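Start | Blog | Falten & Ordnen | FAQ | Kontakt

Häufige Fragen zum T-Shirt-Falten

Zuletzt aktualisiert: 6. Oktober 2023

Seit dem Beitrag über meinen Kleiderschrank im September kommen ständig Mails mit denselben Fragen, also sammle ich die Antworten jetzt mal an einem Ort. Wenn eure fehlt – einfach unten in die Kommentare damit!

Muss ich T-Shirts überhaupt falten?

Müssen tut ihr gar nichts. Ich habe jahrelang alles auf Bügel gehängt, bis die Stange durchhing und die Schultern dieser komischen kleinen Beulen bekamen (kennt ihr bestimmt). Seitdem liegen meine Shirts in der Schublade und nur die Hemden hängen noch.

Welche Unterlage nimmst du?

Einen Tisch, möglichst glatt und groß genug, dass die Ärmel nicht über die Kante rutschen. Auf dem Bett geht es auch, aber die Matratze gibt nach und dann wird bei mir alles schief. Vorher kurz drüberwischen, gerade bei hellen Platten. Da sieht man jeden Krümel, und auf hellen Shirts sieht man ihn hinterher auch.

Wie faltest du genau?

Ich lege das Shirt mit der Vorderseite nach unten hin, streiche es vom Kragen Richtung Saum glatt und klappe dann erst die eine, dann die andere Seite zur Mitte. Die Ärmel kommen dabei mit nach innen. So entsteht ein langer Streifen, Kragen oben, Saum unten.

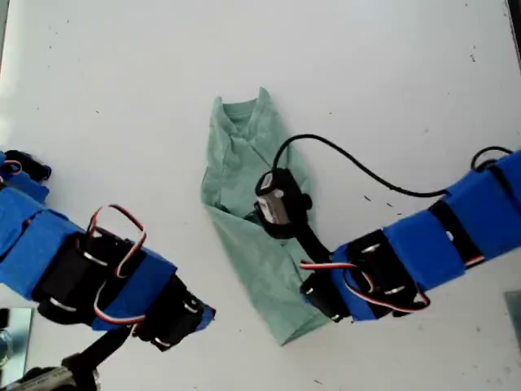 Den Streifen schlage ich dann vom Saum her in Dritteln nach oben. Fertig ist ein Päckchen, das bei dünner Baumwolle sogar von allein steht, wenn die Schublade voll genug ist.

Bei mir wird der Streifen immer knubbelig. Was mache ich falsch?

Meistens wurde zu früh geklappt. Nach jedem Umschlag einmal mit der flachen Hand drüber, und wenn sich in der Mitte ein Wulst bildet, lieber noch mal aufmachen. Oft steckt ein Ärmel verdreht drin. Unten am Saum darf es ruhig ein bisschen breiter auslaufen, das verschwindet beim Einschlagen sowieso.

Lohnt sich ein Faltbrett?

Ich hatte eine Weile das von Druleck. Damit werden alle Päckchen gleich breit, das ist schon hübsch! Nach 3 Wochen stand es trotzdem hinter der Tür, weil ich ohne schneller bin. Kieran McGrath schrieb mir, er faltet damit die Trikots seiner ganzen Mannschaft und gibt es nie wieder her.

Wie viele Shirts passen in eine Schublade?

Meine ist 57 cm breit und fasst stehend zwei Reihen. Gezählt habe ich nie – wenn ich drücken muss, kommt etwas raus.

Und Knitter?

Ein paar Falten bleiben, damit lebe ich. Wer es glatter mag, faltet gleich nach dem Abnehmen von der Leine.

10 Kommentare | 70 Mal geteilt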